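Thread on keeping a pair of hand-held grippers usable at the Heswood station, for anyone who has read the Cikadeo setup guide and believed it. 27th October

The guide says setup takes 15 minutes. Maybe it does if the table is already level, the cables are already dressed and you skip every check in the back of the manual. I skip none of them anymore.

First job is the pads. Wipe both faces, then close the fingers on a strip of paper and pull. If it slides out on one side you have a pad sitting crooked, whatever the calibration screen says. The calibration screen passed a crooked pad for most of July.

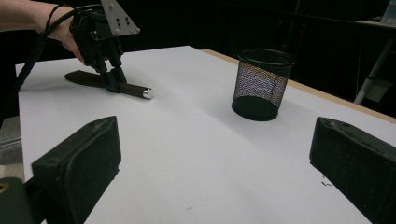 Second job is the mounting screws. I was told thread locker would end the matter. It slowed things down a bit. I still put a driver on every screw at the start of a session and I still find the odd one that turns.

Don't crank them. The Pretorius people who sold us the spare plates swear by a torque figure that I have never seen written down anywhere, so I go snug and stop there. Have yet to strip one.

Cables next. They come out of the gripper and hang down past the edge of the table, and every bit of slack you forget to give them turns into a tug on the connector. The manual has a nice drawing of a cable running dead straight. Would love to meet the arm that works that way.

What I do: full reach to the far corner with each hand, then full reach across the other hand, and only then tape the cable down at the floor. If I feel it pull, the tape comes up and I start over.
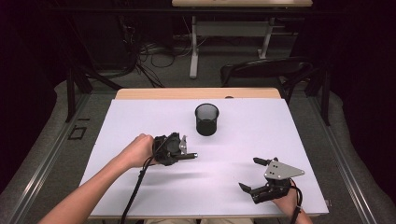

Left and right units over the paper, mesh cup in the middle.

Minorau, the logging software, has a "health score" for each gripper. Ours read a perfect score the same morning a jaw was sticking halfway. I treat it as decoration.

The number I do look at is the open-close count. Last pad change was at 2305 cycles and the grip was already going by then. The brochure promised a lot more. I now change them early and write the count on the bag.
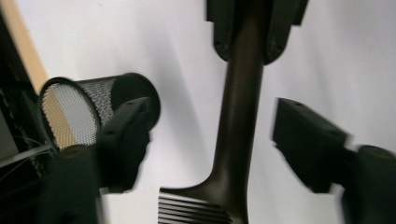
Do you have to recalibrate after every pad change?

I do, every time, both units. The new pads never sit quite where the old ones did, and a closed position that's off by a hair makes the jaws read shut when they aren't.

While you're in there, check the finger travel by hand with the power off. It should feel the same all the way. A gritty spot means taking the finger off and cleaning the slide with a dry brush. No oil. Someone before me used oil and I spent an afternoon getting the resulting paste out.

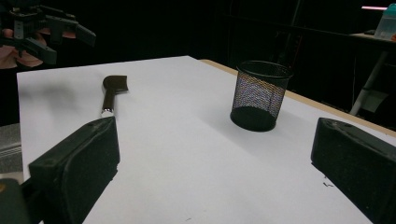
Table covering is the part I get the most pushback on. I was sold on "change it monthly" and I don't buy it, it depends on what you've been setting down on it. Look near the right finger, those small dark specks are enough for me to stop and wipe, and the pad above has scuffs on it too. Might be harmless. I'd still clean the sheet before blaming the software.

Spare pads run us 220 for a set, and about 108 if you settle for the unbranded ones. I've tried both. Can't tell them apart by feel, and the grip test hasn't picked a winner either. Will post the cycle counts when the current cheap set gives out.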